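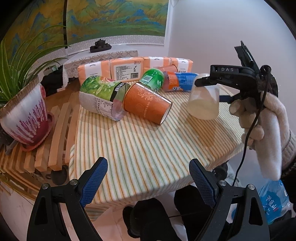 Striped tablecloth with drink containers, most of them lying on their sides

A tablecloth is a piece of cloth, or of something pretending to be cloth, laid over a table. It protects the table from the meal, hides the table from the guests, or both. Most are woven from cotton, linen, polyester or a blend. Well-made examples can last for generations, usually by being kept in a drawer.

Contents
1 History
2 Materials
3 Size and drop
4 Patterns
5 Stains and care
6 The tablecloth trick
7 See also

History

Cloths for dining tables were in use in ancient Rome. In medieval Europe they became a fixture of wealthy households, where the table itself was often a set of boards on trestles and had little to gain from being seen. White linen was preferred. It showed that the host could afford to have it washed, and by the second course it also showed why that was needed.

Before napkins were common, diners wiped their hands on the hanging edge of the cloth. Some households laid a separate long strip along the side of the table for this purpose. Books on manners tried to limit the custom and warned readers against using the cloth for the nose or teeth, from which a fair amount can be guessed about the readers.

Patterned linen damask, named after the city of Damascus, was prized from the late Middle Ages on. Its designs are made by the weave alone and show up mainly when light strikes the cloth at an angle. Hunting scenes, coats of arms and Bible stories were all popular, and all were then covered with plates.

By the nineteenth century a middle-class home in Europe or North America was expected to own a stock of table linen, much of it brought into the marriage by the bride. A surviving household inventory from Vevovcombe lists tablecloths in four grades: "best," "second," "kitchen" and "other." The last grade has the most entries.

Materials

Linen is strong, takes up liquid well and grows softer with washing. It creases if looked at. Cotton is cheaper and easier to iron, and it makes up much of the everyday trade. Polyester hardly creases at all and is the usual choice for banquet halls, where it can be boiled, pressed and rented out again. It does not absorb much, so a spilled drink tends to travel until it finds a lap.

Oilcloth, originally cotton or linen coated with boiled linseed oil, was the wipe-clean cloth of the nineteenth-century kitchen. Most goods now sold under that name are coated with vinyl. The Vaher mill at Darard made the older kind until its coating shed burned down one February, an event that the mill's insurers had described in writing as likely.

Paper cloths are sold in sheets and rolls. They are common in restaurants that wish to suggest either thrift or crayons.

A thick underlay, known as a silence cloth or table felt, may be placed beneath the main cloth. It guards the wood against heat and dulls the noise of dishes. It has no effect on the noise of relatives.

Size and drop

The part of the cloth that hangs over the edge is called the drop. For casual meals a drop of six to eight inches is usual, and formal tables are given more. A cloth that reaches the floor is mostly seen at weddings and trade fairs, where it conceals folding legs and cardboard boxes.

To find the right size, the drop is doubled and added to both the length and width of the table. Many buyers add it once, and a large share of the world's slightly small tablecloths can be put down to this.

Patterns

Plain white remains standard for formal dining. Checks, most often red and white, are linked with picnics and with Italian restaurants outside Italy. Stripes are common in kitchen and farmhouse cloths, partly for the practical reason that a stripe is easy to weave and can be lined up with the edge of the table. A cloth with stripes also makes it plain to everyone when it has been put on crooked.

Printed cloths with fruit, maps or holiday themes became widely popular in the United States in the middle of the twentieth century. Souvenir cloths from this period are now collected. The Likness textile museum holds 1,361 tablecloths, of which 755 are printed and 100 are on show at any one time. Visitors are asked not to set anything on them.

Stains and care

The chief enemies of the tablecloth are red wine, coffee, gravy and candle wax. Fresh spills should be blotted with a dry cloth and never rubbed. Salt is often poured on red wine stains. It soaks up some of the liquid and gives the person who spilled it something to do.

Wax is left to harden, scraped off, then drawn out with a warm iron through plain paper. Grease responds to dish soap. Where all else fails, the traditional remedy is a fruit bowl.

The tablecloth trick

In this well-known stunt, a cloth is pulled quickly from under a set table so that the dishes stay where they are. It works through inertia: the cloth moves so fast that friction has very little time to drag the dishes along. A smooth cloth without a hem, heavy dishes and a sharp downward pull all improve the odds. So does using somebody else's dishes.

See also

Damask
Doily
Napkin
Oilcloth
Place mat
Table runner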